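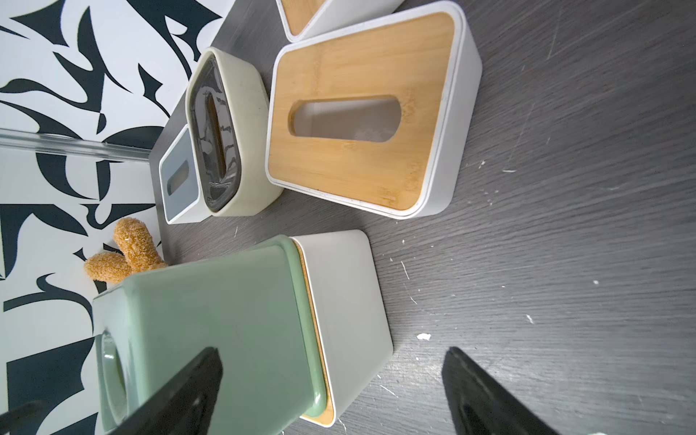

**Britar puts its shopping list off until August**

17 July 2020

If you've been waiting to hear what Britar is going to do with its equipment money this year, I finally got an answer, or most of one. I stopped by their place in Westummont and spent the better part of a morning with Oda Bakke, who runs the two-arm bench they call Velia, and Hamidreza Ghaffari, who has the much less popular job of signing the purchase requests.

The short version is that there will be no third arm this year. I know a few of you had money on it (you know who you are!). Velia stays a two-arm bench through the winter, and what's left in the budget goes to spares, cables and a new work surface. Oda told me she'd asked for the third arm back in the spring, mostly to see what Hamidreza's face would do. She wasn't surprised when it came back with a line through it.

The first thing on the approved list is a set of spare gripper fingers and cabling for both arms, quoted at $1238 by Holanda, the supplier they've used for the last couple of years. That quote includes shipping but not the connectors, and I heard quite a lot about the connectors. Hamidreza wants them on the same order so he only has to do the paperwork once. Oda wants to buy them separately and have them next week. When I left they were still going back and forth on it, pretty cheerfully.

Then there's the tabletop, at $300 for the material if they cut it themselves. The current one is a dark gray woodgrain and it has its share of scratches. Oda would like something plain and lighter in color, and she'd like it in one color with no grain at all. I asked if the wild black-and-white walls were going too and got a very firm no. The walls are staying. 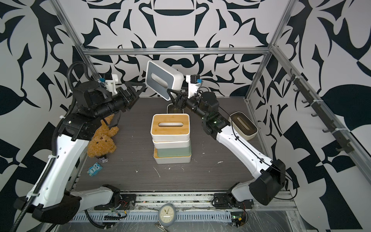
*Velia at work: the right arm has a tissue box up over the middle of the table, with three more boxes stacked below.*

The job on the bench when I came in was tissue boxes, all different kinds, and I got way more into it than I expected to. Some have bamboo lids, one is cream with a dark top, one is a soft sage green, and of course they all have that slot in the top, so a gripper finger can end up in there just as easily as on the side. Oda says boxes like these are a good way to find out what you need to buy. They're cheap, they come in awkward sizes, and you can get more of them at any home goods store on your lunch break. Her whole prop budget for the year is smaller than one wrist camera bracket order, and she's proud of that.

She keeps a running list taped inside a cabinet door of everything that wears out or gets in the way, and that list is where the budget request came from. I really like this way of doing it. I've sat through enough planning meetings where somebody opens a catalog first and finds the reason later - guilty, by the way, ask me about my label printer. On Oda's list the cable conduit shows up four different times in four different colors of ink. The third arm shows up once, in pencil.
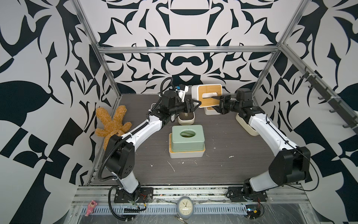

Hamidreza's side of it is more about timing. He can move nearly $1000 from the travel line, which hasn't had much use this year for reasons we're all tired of, but he can't release it before August. Anything bigger than that has to wait for the next budget, and he'd rather not start a big order in the fall and have it land in the middle of somebody else's project. So the plan is to send the Holanda order first, do the tabletop when the travel money comes loose, and then look at whether there's enough left over for a second set of lights. He put the lights at "maybe." Oda put them at "yes," so I'm writing down "maybe" with an asterisk.

I did ask about buying used, as a couple of you wanted me to. They looked into it. There was a secondhand arm for sale two counties over, and Hamidreza drove out to see it, but it came with no controller and no paperwork and the seller wanted cash. He drove home again. They're still open to used frames and rails, though, so if your shop is clearing out any aluminum extrusion in decent lengths, they'd love to hear from you before the scrap guy does.

One more thing on the money side. Britar is also going to start logging hours on each gripper, on paper to begin with, so next year's request can have real numbers behind it. Right now the replacement schedule is pretty much Oda saying "that one feels tired." She admits this. There's a clipboard on order too, and it came out of petty cash, so please don't write in about it.

The cutting day for the new tabletop hasn't been set yet. They'll need the bench cleared and both arms unbolted for it, and Oda is hoping to borrow a track saw from someone local for the afternoon. If you've got one to lend, drop her a note at the front desk, and put "saw" somewhere in it so it doesn't get filed with the invoices.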